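Tuesday at Turngate: a day among kitchens that do not exist

Got to Turngate at ten past nine, coat soaked, coffee gone. The open day had started without me. Fair enough. The sign at the front desk said "Simulation Floor, upstairs, follow the tape" so I followed the tape.

First thing to know about Wilamura, the home robotics group that has the second floor -- most of their robot time is spent in software. Rows of desks, big monitors, one very loud fan. The real arm lives in a side room behind a glass door and on Tuesday it was switched off until the afternoon. Everybody walked right past it to get to the screens.

Yaqin Bai runs the floor. Small notebook, fast talker, shakes hands while looking at a progress bar. She had 20 visitors to get through before lunch and she was not going to waste a minute of it.

"You want the sink," she told me. "Everyone wants the sink."

The sink is task 8 on their list. On paper it sounds like nothing. Move things at a kitchen sink. But a sink is a hole with walls, Bai said, and an arm that's perfectly happy over a flat counter suddenly has to think about its elbow, its wrist, the rim, the faucet. She drew it for me on the back of a parking receipt. I still have the receipt, can't read a word of it.

Her colleagues call the kitchen Fiddale. It's one of 293 in the library, each with its own name, and no I did not get the story behind the names. Marble counter, dark cabinets, a big paned window with plain gray behind it. A man next to me asked what the view was supposed to be. Bai said they could put a garden there if he wanted to pay for it.
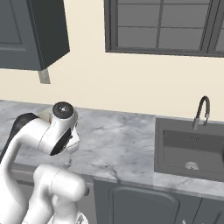

Fiddale on the demo monitor, with the gripper low over the marble and the sink still a good reach away.

We got a chance at the controls. You hold a handset, you squeeze, you move your arm and the arm on screen moves too. Mostly. My turn lasted maybe two minutes and I spent the first of them staring at the wall cabinet because I'd lost track of which way was forward. There's a lag you stop noticing, then notice again. A girl from the local high school had it in seconds and wanted to know if there was a score. There is not a score.

What happens to all that squeezing and waving -- it gets saved. Each try is an episode, good tries and bad ones both, and someone goes through later and marks them. Wilamura had 3190 episodes for the sink tasks on the morning I visited. Bai wants a lot more. I asked how many more and she made a face.

Then the software side, which they call Ağca. Ağca takes the saved episodes and learns a policy from them, and the policy drives the arm with no hands on the handset. It also shuffles things between runs. Different start for the arm, different objects. The engineer explaining it had a slide deck of almost 40 minutes and had been given ten, so we went through it at a gallop. I wrote down "contact is hard" and underlined it twice. Thats the whole of my notes from that session.

Back to the monitors for the part people had come for. Bowl and fruit. Chairs got dragged over. Someone shushed someone. 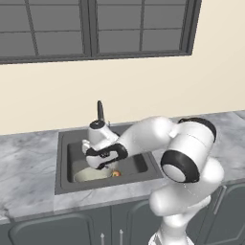 Arm bent over the basin, gripper pointed down toward the bowl and the fruit.

Funny how a room goes quiet for this. It's a bowl. It's a piece of fruit that has never been near a tree. And still, grown adults leaning in, a woman behind me whispering "left, left" at a program that can't hear her.

Bai was watching something else, the wrist. Her worry in this kitchen is the faucet, she said, how close everything gets to it once the arm is over the basin. In the simulator you clip a faucet and you reset. In the side room you clip a faucet and you're on the phone to a plumber. She has been on the phone to a plumber. January, apparently. Wet carpet for a week.

Questions ran long. Will it do dishes? Not soon. Does it know what an apple is? Depends what you mean by know, and that one ate up a good quarter hour. How much does the arm cost? Polite smile. Why not just train on the real one? Because it's slow, and it needs a person standing by the whole time, and because fruit goes bad. That last answer got the laugh of the day and I think she meant it seriously.

Lunch was sandwiches on a folding table next to the printer. I ate mine by the glass door looking at the real arm. Smaller than I'd pictured. There was a sink in there too, on a wheeled frame, with a towel folded underneath it.

They powered it up at two. My train was at 1:50, so you'll have to ask someone else how that went. Bai says the next open day will have more handsets and shorter slides, sign-up is on the Turngate noticeboard, the one on the ground floor by the elevators.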